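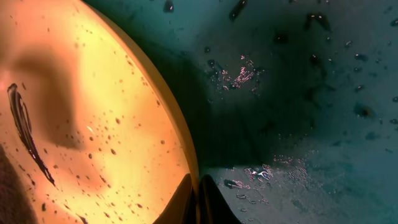

Carla Kassab asked, after reading the previous report, whether the night flow readings for Omwood could be relied on while the boundary valves there were still being checked. They could not, and the Omwood readings issued with that report should be set aside. The reason is given under Boundary valves.

Olgate Water District
Leakage reduction program: progress report to the Hayat Fund
Period ending August

Status

The program divides the Olgate distribution network into metered zones, measures the flow into each zone overnight, and uses the result to decide where leak detection crews should work. The grant pays for meters, chambers, loggers, and the detection contract. Pipe repair is paid for from the district's operating budget and is reported only where it affects a measurement.

Meter installation is complete in all zones except Omwood and the upper part of Mill Hill. Logging is continuous in every completed zone. Detection work started in the first half of the period and is on schedule. Reinstatement of road surfaces is behind schedule. No change to the total grant is requested. A change between budget lines is requested at the end of this report.

Meter installation

The grant agreement provides for 13 zone meters. All have been delivered and bench checked. Two remain to be installed.

The Omwood meter was held back until the zone boundary could be proved. The Mill Hill meter is waiting for a chamber location. The original location, at the foot of the reservoir access road, was found on excavation to have a gas main crossing at the depth needed for the chamber floor. The trial hole was backfilled the same day. A second location farther up the road has enough depth and a longer straight run of pipe upstream, but it requires a short easement across private land. The landowner has agreed in principle and the document is with the district's attorney.

Ritano supplied and installed the chambers. The first chambers were set with the lid frames slightly below finished grade, and surface water ran in during heavy rain. The meters are rated for submersion and were not affected. The logger enclosures are rated only for splashing, and one logger was lost. Ritano raised the frames at its own cost and has moved the logger brackets to the upper wall of each chamber. The revised bracket position is now shown on the standard drawing, and the chambers installed afterward were built to it.

Strainers were fitted upstream of every mechanical meter. In the older part of town these collected more iron scale than expected in the first weeks. They are now cleaned on the same visit as the logger battery check. Scale has declined in every zone except Depot Road, where valve operations on the trunk main continue to disturb deposits.

Boundary valves

A zone reading is valid only if every closed valve on the boundary is shut and tight. A valve that passes water lets one zone feed another without going through a meter, and the error appears in both zones with opposite signs.

All boundary valves were listed from the paper records at the start of the program and checked in the field by sounding. Sounding alone proved insufficient in Omwood. Each valve on the list was silent, yet pressure inside the zone held steady when the inlet was closed for a test after midnight. An isolated zone should lose pressure within minutes. The test was repeated with the same result.

The cause was a connection not shown on the records. A main laid to serve a former packing plant runs from the Depot Road zone under the rail embankment and joins the Omwood network behind the school. It has a valve at the Depot Road end only, and that valve was open. It lay beneath a later layer of asphalt and was found with a metal locator after an operator who had worked on the line recalled its position. It has been exposed, exercised, and closed. The pressure test was then run a third time and the zone dropped to zero as it should.

For this reason the earlier night flow for Omwood, calculated by difference from the trunk main meter, understated use in that zone. The Depot Road figure was overstated by the same amount. Depot Road was ranked first for detection partly on the strength of that figure. The ranking has been recalculated and Depot Road moves down the list. Crew time already spent there was not wasted entirely, as two service line leaves were located and repaired, but the work would have been placed elsewhere had the connection been known.

A pressure drop test is now required before any zone is accepted. Zones accepted earlier have been retested, and all passed.

Night flow and logging

Loggers record flow and pressure every fifteen minutes. The minimum night flow is taken as the lowest one-hour average between 2 a.m. and 4 a.m. An allowance for legitimate night use is then subtracted. The allowance is based on the number of connections in the zone, with separate treatment of the hospital laundry, the bakery on Canal Street, and the bus depot wash. These customers have been given their own loggers.

The most useful result so far comes from the change in night flow after each repair. In the Station zone, the reduction measured after the spring repairs matched the estimated flow from the repaired leaks closely. In the Riverside zone it did not. Night flow fell after the first repair and returned to its earlier level within weeks. Two explanations are being examined. The first is that the repair raised local pressure enough to open a further leak on the same length of main. The second is that a customer began irrigating overnight. Irrigation meters in the zone will be read on consecutive mornings to test the second explanation before a crew is sent to test the first.

Data return is good in most zones. The Station logger lost its cellular signal whenever a vehicle was parked over the chamber. An external antenna has been fitted in the curb and the gaps have stopped. Readings during the outages were held in the logger memory and recovered by hand, so the record is complete.

Leak detection

Danish Rind supervises the detection crews and has submitted a log for each night worked. The method is conventional. Valves and hydrants are sounded first, suspect lengths are then correlated from both ends, and the position is confirmed with a ground microphone before the street is opened.

Correlation has worked well on iron mains. It has worked poorly on the plastic mains in the newer subdivisions, where sound does not carry far enough between fittings. On those lengths the crews have used step testing, closing valves in sequence at night and watching the zone meter for a drop. Step testing is slower and interrupts supply for short periods. Notices were delivered to affected streets beforehand. A dialysis patient was identified through the district's priority list, and that street was taken out of the sequence and will be tested by another method.

Dry holes have been recorded along with successful excavations. Most of them occurred on Canal Street, where the pipe material in the record was wrong and the correlator had been set with the wrong sound velocity. The record has been corrected. Crews now confirm material at an exposed fitting before correlating on any main older than the digital map.

Reinstatement

Permanent road reinstatement is the part of the program furthest behind. The paving contractor was committed to the county resurfacing work through the summer and was not available for small patches. Temporary surfaces are inspected weekly. One on Station Road settled and was topped up after a resident reported it. Permanent work has been booked as a single block for the next period. The unit rate is lower than for separate visits, and the saving covers the extra cost of inspecting temporary surfaces.

Records

Corrections to the network map are entered as they are found, each with the name of the person who saw the pipe or valve and the way it was seen. Entries based on memory or inference are stored on a separate layer until confirmed. The packing plant main was on no layer at all. A search of the rail company's crossing permits has been started in case other mains were laid in the same way, as a permit would have been needed for each crossing even where the district kept no drawing.

Budget

Spending on meters and chambers is below the planned amount, mainly through the fixed price agreed with Ritano. Spending on detection is above it, owing to step testing. Permission is requested to move $125 per night shift from the meters and chambers line to the detection line for step testing only. The supporting schedule of shifts is attached to the financial return. The Mill Hill easement carries a legal fee that will be met from the operating budget.

Work planned for the next period

Install the Omwood meter and begin logging.
Complete the easement and install the Mill Hill meter.
Read the Riverside irrigation meters and decide on a crew visit.
Carry out permanent reinstatement as one block.
Finish the search of rail crossing permits.
Reissue the night flow table with corrected values for Omwood and Depot Road.

The corrected table will be sent separately once the Omwood meter has been logging for a full month. Until then the Depot Road value in the attached schedule is marked provisional and should not be compared with the value in the previous report.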